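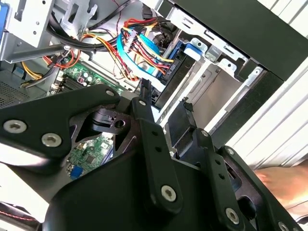 Naledi Nkuna asked after the last session whether it's okay to skip pages when a group of three-year-olds starts sliding off the rug, and she said she always feels like she's cheating when she does it. Skip away, Naledi! I've skipped pages, I've skipped whole middles, and once I went straight from the bear waking up to the bear going back to bed. No complaints. But her question is really a question about page turns, so I moved that up to the front of today's notes.

Session 4: Reading picture books aloud to threes and fours

1. The page turn

A page turn is a tiny curtain. Whatever is on the next spread, the kids don't have it yet, and you do. Most of us (me included, for years) read to the last word on the right-hand page and flip right away, the way we'd read to ourselves. Try stopping with your fingers on the corner. Look at the kids, look at the book. Somebody will say something. Then turn.

With babies you can get away with a steady rhythm because the rhythm is a lot of what they're there for. Threes and fours want to know what happens, and they have theories. Give them a second to have one.

I'll use The Goose Who Kept the Keys by Koutsoukos all through today. It's short, 454 words, and it has four really good turns in it. Mark them in your copy with a sticky flag before next time:

- the knock at the gate
- "and under the bucket she found..."
- the dark spread, before the lamp
- the last turn (don't rush this one, please, it has no words on it and people slam right through)

2. Voices

You don't need them. I know some of you signed up hoping to learn them, and we can play with that in October, but a child can follow a story perfectly well in your own voice if you change your speed. Slow for the goose, quick for the mice. That's plenty. If you do give a character a voice, give it to one character, and write down which one, because you will forget by Thursday's page. (Sorry, that's a joke about Thursday's Hat, the other Koutsoukos book. You'll get it when you read it.)

One thing to watch for: a big scary voice in a small room is a lot. I did a giant once at the Omgate branch and a little guy in the second row left his shoes and went home in his socks.

3. Holding the book

Hold it out to the side at shoulder height, open flat, with your hand under the gutter. Your arm will get tired. Switch sides between books and tell the kids you're doing it. Read from the side, so you're glancing across at the text, and keep the pictures facing out the whole time. Turning the book around to read and then showing the picture afterward splits everything in two, and by the time they see the goose they've stopped caring about her.

Practice this at home in front of a mirror. I mean it! You'll find out that your thumb is on the goose's face.
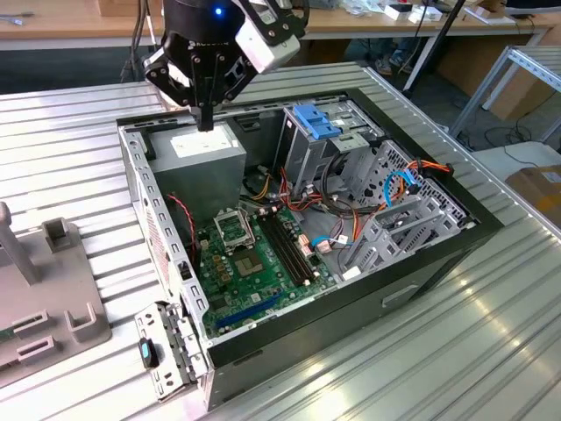

Desktop tower with its side panel off, power supply at upper left.

4. Questions while you read

Fewer than you think. I used to ask one on every spread ("What color is the bucket? How many mice?") and a story that should take six minutes took twenty, and by the end it felt like a checkup. Now I plan two. One near the start that anybody can answer, and one before the big turn that doesn't have a right answer.

Good ones for the goose book:

- Would you open the gate?
- Why do you think she's whispering?

When a child answers with something that has nothing to do with the book ("my grandma has a truck"), I say "a truck!" and keep reading. They mostly wanted you to know about the truck.

5. How long is too long?

For threes, I like a text under 300 words for the first book of the morning. Fours can go longer if there's a refrain. Put the longest book second, never last. And if you're choosing from the Cotska catalog, be warned that the word counts on the back don't include the speech bubbles, and some of those books are practically all speech bubbles.

Fingerplays or a stretch between books, yes, always. The Dritow song sheets in your folder are fine for that. I like the rain one. Verse three is too high for most grown-ups so start lower than feels natural.

6. For next time

Read the goose book aloud to somebody, all the way through, with the four stops. A child is best but a spouse or a dog will do. Time yourself once reading normally and once with the stops, and bring both numbers. Also bring one book you loved as a kid and are a bit scared to reread. We'll do some of those in pairs.

I've got 30 copies of the goose book to lend, in the blue crate by the sign-in sheet. Please put your name on the card.

Comments

marisol_t: Did the two-question thing with my fours this morning. Every single one of them would open the gate. Every one! I'm a little worried about them.

Pat in room 6: What about kids who already know the book and shout the ending? I have one and he is LOUD.

Naledi Nkuna: Pat, I let mine whisper it to the puppet first. Works about half the time. Also I timed mine, the stops only added a minute and a half.

gwen: Is the mirror thing for lefties too? My thumb covers different stuff.

Related handouts

Session 3: Picking a first book for a mixed-age group
Session 2: Rug spots, latecomers and the kid under the table
Refrains and how to get a room to join in
Wordless books: what do I say?
Session 5: Rereading the books we grew up with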